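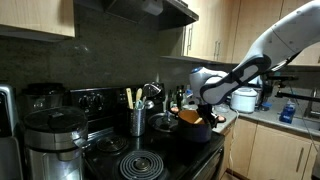

Orlando Bedoya asked at the July review whether the arm should ever carry a pan over a burner without a person at the stop button, and the working rules now say it may not.

Progress on the handling rules, Bundance kitchen project
2 July work items are closed except item 4.

The draft covers gripping, lifting and setting down cookware on an electric stove. We have logged 3,207 lifts against it. Of these, 1,888 were saucepans. Speed near the cooktop is capped at 300 mm per second, and at 100 when anyone is within reach of the arm.

Rodrigo Urquijo has rewritten the section on clutter. Counters may stay in normal use, but the path between pick-up and burner must be checked before each run and the check signed for.

Item 4, hot liquids, is late. Marulanda returned our wording with questions on spills and we have not settled them. Jhair Tamayo will send the revised text with the next claim.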